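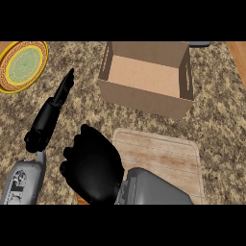 ## »Der Browser ist die schönste Werkstatt, die ich kenne«

Žofie Michalík lacht viel, wenn sie über Audio im Web spricht. Seit Januar 2020 entwickelt sie bei Flanberg den kleinen Recorder Cevo, mit dem Chöre ihre Proben direkt auf der Webseite mitschneiden können, ganz ohne App. »Du tippst auf einen Link, erlaubst das Mikrofon, und los geht's. Ich finde das immer noch großartig!«

Angefangen hat alles mit Norbert Kováčik, der einen Chor leitet und seinen Sängern die Stimmen zum Üben schicken wollte. Der erste Prototyp bestand aus `getUserMedia`, einem `MediaRecorder` und zwei Knöpfen. »Hässlich war der«, sagt Michalík, »aber Norbert hat mich noch am selben Abend angerufen und mir seinen Tenor vorgespielt.«

Schwieriger wurde es bei den Formaten. Nicht jeder Browser schreibt denselben Container, und so fragt Cevo vor jeder Aufnahme mit `MediaRecorder.isTypeSupported()` nach, was möglich ist. Die Daten kommen alle 2000 Millisekunden als Häppchen an und landen sofort in IndexedDB — falls jemand mitten im Refrain den Tab schließt.

Und der Ton selbst? »Echounterdrückung aus, Rauschfilter aus!«, ruft sie. »Die sind für Sprache gemacht. Ein leises Piano im Alt halten die glatt für eine Störung.«

Als Nächstes möchte sie mit Janka Machala eine Pegelanzeige bauen, per AudioWorklet, damit die Oberfläche flüssig bleibt. Im Mai soll eine Testversion fertig sein, zunächst für 10 Chöre.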